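Review: Jenilard 2, Grasp Planning Software for Hand-Held Grippers 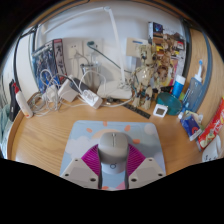
Gripper jaws on either side of a computer mouse on a crowded desk.

Gondascombe reviewed Jenilard 2 over a set of 3,308 recorded grasps, all on household and office objects. The software reads wrist camera video, estimates the jaw opening and proposes a grasp for the arm to carry out.

Installation took one afternoon. Planning was steady on small items with plain outlines. Cables and shiny surfaces behind the target caused most of the false edges, and the filter supplied for this purpose must be set by hand. The replay viewer is clear, although it slows down on sessions longer than 300 seconds.

The manual still describes the May release in two chapters.

Rating: 4 out of 5. Suitable for laboratories with their own support staff.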